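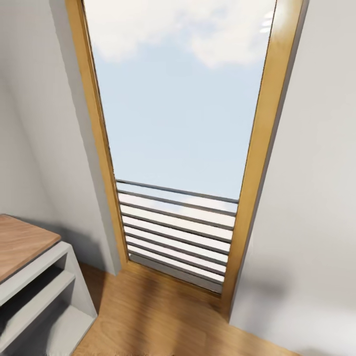 Balcony doors and railings: what the spring check covers

The yearly check of balcony doors and railings at the Evville buildings starts in May. It covers all 28 apartments on the street side and the 8 on the courtyard side that have full-height doors. Ground floor apartments are not part of this round. Their doors open onto the terrace and were checked last fall along with the paving.

The work will be done by Stikus, the same firm that replaced the stair lights. Their crew will start at 8:30 in the morning and finish by 4:00. A slip with your time slot will go in your mailbox the week before. Each visit takes less than half an hour. Someone over 18 has to be home. If you can't be there, you can leave a key at the office in a sealed envelope with your apartment number on it, and you'll get it back the same evening.

What they will look at

The crew will test the railing at each fixing point and tighten any loose bolts. They will check the hinges, the lock and the bottom seal on the door, and they will run a little water along the sill to see whether it drains. Door frames will be looked at for soft spots and peeling varnish. They do not clean glass, and they do not repair blinds or curtain rails.

Please clear the floor in front of the door before they come. A space as wide as the door and one good step deep is enough. Take planters, bikes and drying racks off the balcony, and unhook anything tied to the railing, including lights and bamboo screens. Last year several visits had to be booked again over window boxes that were wired on.

Who pays for what

Railings, frames and outside seals belong to the building and are covered by the maintenance fund. The cost of this year's check is $1,288, paid out of the regular budget. There is no extra charge to residents. Locks and handles inside the apartment are the owner's responsibility. If the crew finds a broken handle they will write it down and leave you a copy, and you can use any locksmith you like. Stikus will also quote for it if you ask, but you don't have to take the quote.

Varnish for wooden frames

Owners who want to touch up the inside of their own frames can do so at any time. Please use a clear satin varnish and leave the outside alone. Plunderach Hardware on the corner of Mill Street carries the right kind in small cans, and a small can does two doors with some left over. Sand lightly first and wipe off the dust. Two thin coats hold up better than one thick one. Leave the door open until the varnish is dry to the touch or it will stick to the seal.

Paint is still not allowed on either side of the frame. This was voted on at the annual meeting and the rule hasn't changed.

Drafts and noise

If your door whistles in the wind or lets in cold air, tell the office before the visit so it can be added to the work sheet. Call extension 709 or drop a note in the box by the elevator. Say which side the draft comes from if you can. Seals for the Sandu doors on the courtyard side have to be ordered, and delivery was slow last time, so those apartments may get a second visit in the summer.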